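Re: [Mellham] How many demos is enough?

\> We now have 91 examples of the cup task and want 1,000 by the end of February. More data will sort out the wobbly grasps.

Will it? I'm not convinced. Flisbridge got to 103 and theirs still missed – same table, same white walls every time.
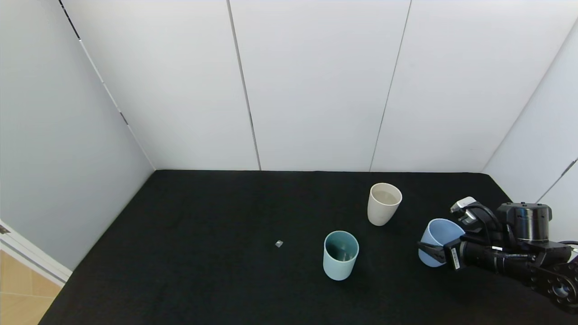

*Cup task, blue cup in the gripper*

I'd sooner have fewer runs with the cups properly moved about. If all 1,000 share 3 layouts, we've taught it 3 layouts.

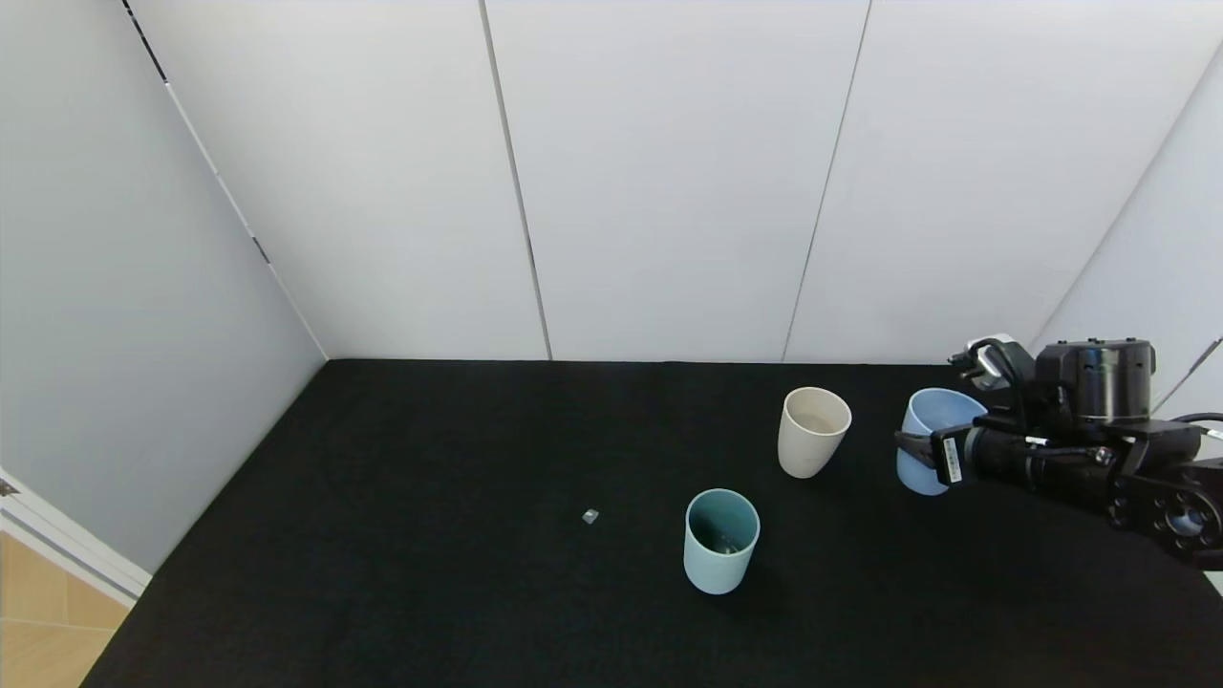
Do failed grasps go in the training set?

Only if they're marked as failures, and at Mellham most of ours aren't.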